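Floteo suturing assist - review after one season on our bench

Posted by Widad Zein, skills lab, Irosmont
Filed under: lab equipment, automation

Quick one because I have a course at 2 and the trays aren't set up. People keep asking what we think of the Floteo add-on, so here it is in one place.

Background. We run a training lab with a two-arm surgical console. Residents book it, nurses book it, techs set it up and tear it down. Floteo is software plus a small control box that sits between the console and the arms. You mark entry and exit points on the screen, it drives the stitch, you watch and take over with the pedal whenever you want. Went live in October. We use it on tissue pads only, never patients, and it isn't sold for patients.

Setup

Easier than I feared. Zane Koppel did ours in an afternoon, most of that was cable routing. The calibration routine is fine once you know it wants the lights up full BEFORE you start. The manual puts this on page 57. Should be page one.

Recalibrate after every instrument swap. It will let you skip it. Don't.

How it sews

Straight runs on a flat pad - very good. Even spacing, same bite depth each time, doesn't get bored at four o'clock. Slower than Ailbhe Tully, who is our fastest, but steadier than anyone on their third hour.

Thread handling is the weak spot. Long tails confuse it. It loses track of which strand is which and stops to ask, and the prompt is a little gray box in the corner that you miss if you're looking at the tissue, where you should be looking. Two firmware updates so far, the second one helped some. Wet pads are harder for it then dry ones, all that shine.

Knots: we turned the auto knot off. Too fussy about tail length. Hands do it better for now.

What it did to the jobs

This is the part the sales page skips.

Before, the tech on shift loaded the pad, handed over, and went off to do other things. Now the tech sits with it. Somebody has to watch the run, and whoever's watching needs to know what a bad bite looks like. So Fares Awwad, who used to mostly do stock and cleaning, has learned to read a suture line and is good at it. He likes the work more. He did not get a new title or a raise until he asked, twice. If you're a manager reading this, sort that out before the box arrives.

Kiri Ngata had the opposite experience. She made the demo pads by hand, the pre-stitched ones for the removal class, and took pride in them. Floteo makes those now. Her hours are the same but she's on scheduling a lot more and has told me plainly she misses the bench. We've since given her Tuesday back for hand work. Should have done that from the start.

Residents: mixed. First years watch it and get lazy about their own spacing. Our rule is you sew by hand first, then run the machine, then compare the two lines. Works well. The comparing is the best teaching we get out of it, the second-best is letting them take over mid-run with the pedal.

Also, sore wrists and necks. Fewer complaints from the techs making practice sets. More complaints of tired eyes. Watching is tiring, we rotate every half hour.

Money

The yearly license was 2000 for our size, control box separate. Support goes through Sleiman and they do pick up the phone. The Vurkunberg package was nearly the same price but wanted its own arms, so no.

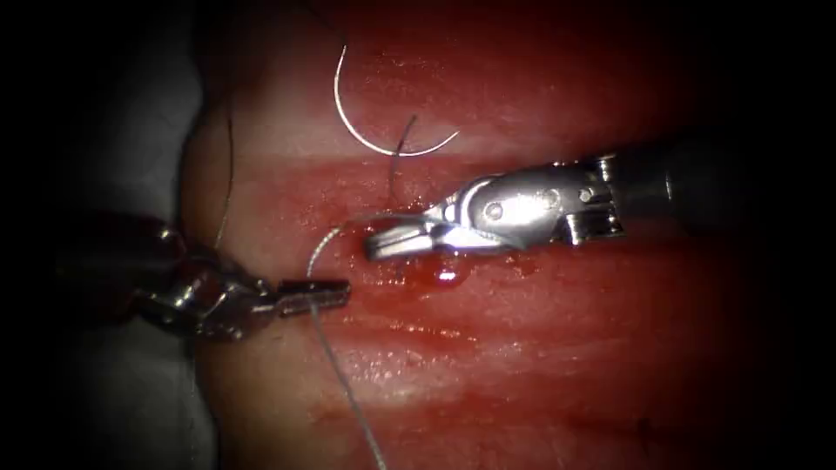
Needle, thread and both instruments at the tissue, fixed camera view.

Gripes, short list

Prompt box too small. Already said it.
Log files save with no user name, so you can't tell who took over or when. For a training lab that's a big miss.
Pedal cable is too short for tall people.
Fan noise.

Would I buy it again

Yes, for a lab that makes a lot of practice sets and has someone willing to sit with it. No, if you think it frees up a person. It didn't free up anyone here, it moved them. Talk to your techs before you order, let them try the trial unit, ask what part of the work they want to keep.

Four stars. Would be four and a half with a decent log. Will update when the next firmware comes in, Zane has it on order or whatever you do with firmware.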